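The washing-up is a poor benchmark, and we should keep using it

Most claims about domestic robots are settled by choosing the task. Pick a block on a flat table and the machine looks finished. Pick a fitted sheet and it looks ten years away. I would like to argue for something duller as the standard: the contents of an ordinary draining rack, put away by a machine that has not met that kitchen before.

I spent part of February going through trial logs from Kanemitz, a small group that works on two-finger manipulation of kitchenware. Dace Paulauskas, who runs the trials, let me have the lot, failures included. The set covers 2,306 attempts at picking up and placing single items. Of these, 912 ended with the item where it was meant to go and no help from a person. The rest ended in a drop, a timeout, or an operator pressing stop.

A success rate just under 40 per cent is not shameful. Mugs did well. So did plates, provided they stood on edge with a gap between them. The trouble is concentrated in objects that are thin-walled, curved and full of holes, and these are common in any kitchen. Sieves, steamers, salad spinners and colanders account for 255 of the attempts and a much larger share of the stops.
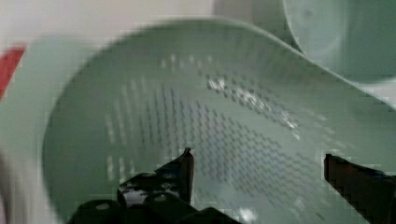

The mechanical part of the problem is modest. A parallel gripper needs two surfaces that face each other, and a bowl shape offers only its wall, a few millimetres thick, with one finger inside and one outside. The approach angle has to follow the curve of the rim. Plastic flexes under load, so a grip that is firm at first contact can rotate as soon as the weight comes off the table. A person corrects for this without thinking. The controller at Kanemitz corrects for it too, but late.

Perception is the harder part. Depth sensors dislike perforations: some readings return the surface, some pass through to whatever lies behind, and the filtered result is a wall in slightly the wrong place. Gloss makes it worse. Learned policies working from colour images cope better, although they tend to fail when two items of similar colour sit close together and the edge between them is faint.

Gunārs Rozīte, who has spent years fitting arms to packing lines, thinks I am being unfair. His view is that a factory would never ask this of a machine. It would change the colander, or the rack, or put a locating tab on the handle, and the job would be done by the end of the week. He is right about factories. A line at Grendmont can be arranged to suit the arm because the line exists to make money. A kitchen is arranged to suit whoever cooks in it, and it is rearranged every evening.

For that reason I do not accept the argument that shop-floor progress will simply carry over. Shop-floor reliability is bought with fixtures. Take them away and you are left with the bare skill of the machine, and at present that skill would put away 70 per cent of my plates and leave the sieve in the sink.

I would not buy one yet. I would, however, ask any maker for two figures: the rate on perforated and flexible items alone, and the number of stops per hour with a person out of the room. Kanemitz could give me the first. For the second they had no data — someone had always been standing there.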